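Veststead Washable Sofa Cover: Four Months In
Posted 7/27/24

I put off buying a sofa cover for years, mostly because the ones I grew up with were crinkly things that slid onto the floor every time you stood up. Then in March I ordered the Veststead two-seat cover in Slate, and I have been telling everyone who visits about it ever since!

How it feels

Soft, a bit like an old sweatshirt, and much cooler to sit on than the fleece one I tried from Skatska. There's enough weight to it that it stays put when I flop down after work (and I do flop). The color has a little gray in it, so it gets along with pretty much any blue you already own. I was worried about lint, but a quick pass with a brush takes care of it. 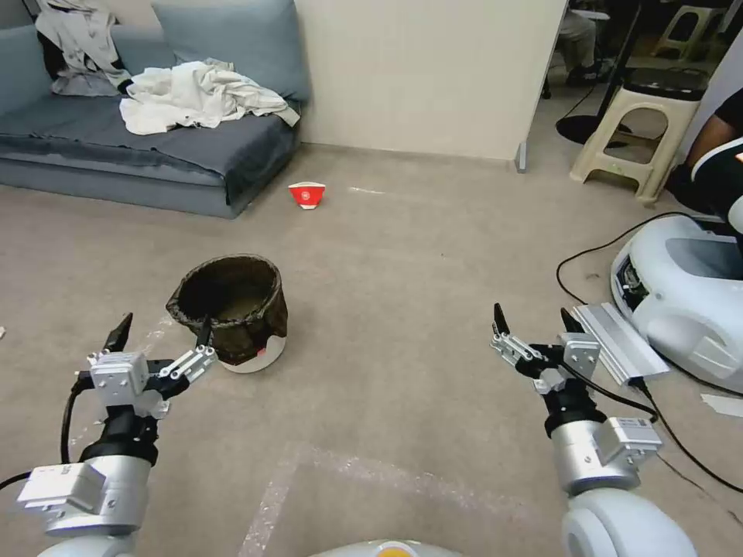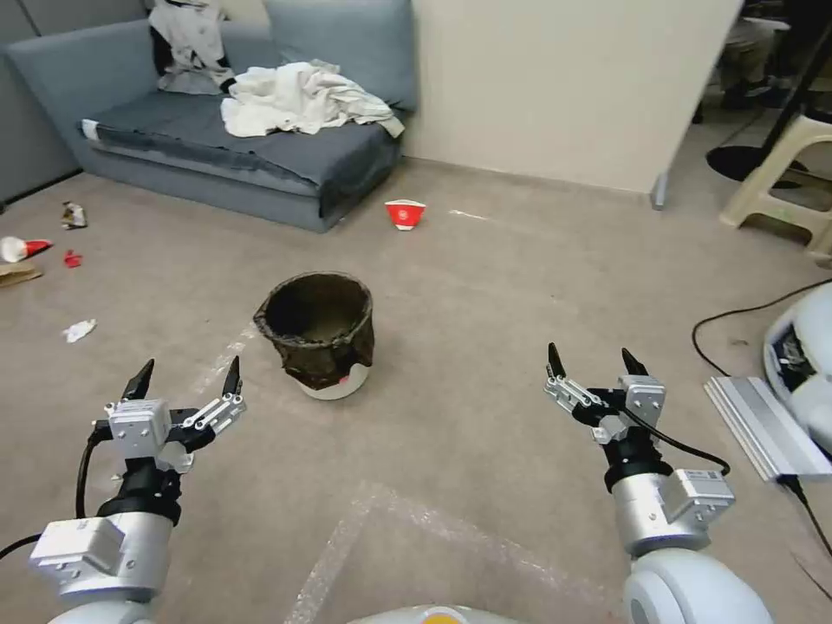 Washing

Cold wash, low spin, hang it over a door. Mine has been through the machine more times than I can remember and the hems are still flat. The care tag says you can tumble dry on low, but the one time I tried it the corners came out a little tight, and I had to wrestle them back on. Coffee came out in one go. Red sauce took two, with dish soap on it overnight.

Fit

Measure your seat depth first! The standard size suits a low, flat seat best. If yours is deeper, get the long version, which gives you 20 extra inches to tuck. The foam tuck rods are good, but I'd love a couple more in the box.

Price

I paid $70 on sale, with free shipping. The Lunde cover costs less and comes in nicer patterns, but it's thinner and shows every crumb.

Would I buy it again? Yes, and I already have my eye on the green one for the den.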